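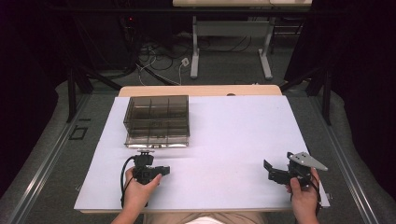

Smoky-grey divided box on the white board, nothing in it yet.

Sorting the small drawers – a gallery

Wed 9 April

Judite Bettencourt and I have been putting the craft room supplies in order, one kind of thing at a time. The beads and buttons used to live in jam jars, which look nice on a shelf and are a nuisance when you want one green button. We are moving them into divided boxes instead. The pictures on this page show the box we settled on for the small stuff, with our notes on how we mean to use it.

The box is see-through plastic with a grey tint, split into a grid by thin inner walls. Ours came from Gastitell. We also looked at one from Fiore, but it was too deep for the shelf and the lid was stiff. The tint was Ramil Pangilinan's choice. He says clear boxes make the shelf look messy, and you can still make out the dividers through this one.

We sort on a white board laid over the wooden table. Dark beads show up well on it, and the table doesn't get scratched. Pale ones are harder to see, so for pearl and ivory we put a sheet of blue paper down first.

The plan for the compartments is as follows. Shirt buttons go in the back row, dark to light. Beads go at the front, where they are easier to reach. Anything larger than a thumbnail stays in the old tin. We have 112 coat buttons on the list already and they would fill the box on their own.

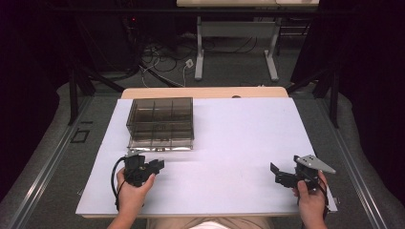 Labels come last. Theresia Berchtold printed a set in November and half of them were wrong by Christmas, so this time we will leave the box in use for a few weeks before sticking anything on it. Pencil on masking tape will do until then.

If you are doing the same at home, measure the shelf first and wipe the box out before filling it. A dry cloth is enough – damp ones leave marks on tinted plastic. Tip the jars out one at a time and finish each before opening the next.

The zips and press studs are still to do. They will go on a separate page once we have found a box long enough for the zips.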